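## 4. Bench set-up and first moves

By now the arm is wired and has stopped clicking at you. Keep the supply off until step 4. Mizanur Khan's review of this section was one word, "fuses," so keep two spares within reach.

1. Tape down a park mark and draw a short black line across it.
2. Route the loose wires over the top of the arm in long, lazy loops. Tight loops look tidier and pull out of the header.
3. Set the speed limit to 19 in the Risanik control panel. The factory value is 500, which suits people who own several grippers.
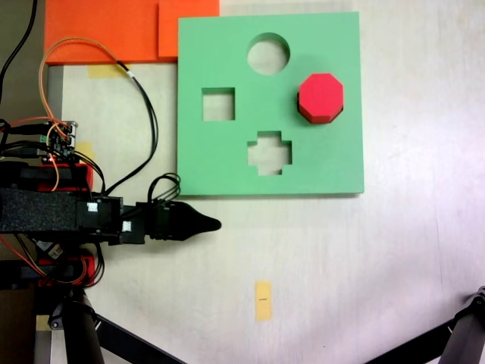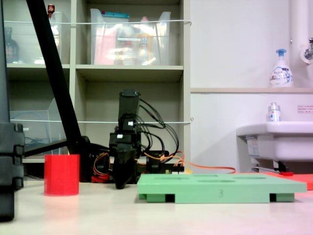
Hustville, 2024-04-07

4. Power up and leave the arm alone while it finds home. It will look lost — let it.
5. Start with the shape sorter. Jog the tip to the edge of the board, well clear of the holes, and save the position.
6. Lower in small steps toward the block. If the tip touches the table, back off and save again.
7. Repeat with the cup, at the same speed.

**Note:** The octagon is the friendliest block. The cross has very firm opinions about rotation and can wait for section 5.

**Caution:** Orange and red wires are easy to catch on a moving joint. Check them before every run, including the run you swore was the last.

If the Verkari driver board drops out mid-move, cut power, wait, and go back to step 4. Complaints about the tape go to Adel Kettani, who bought it.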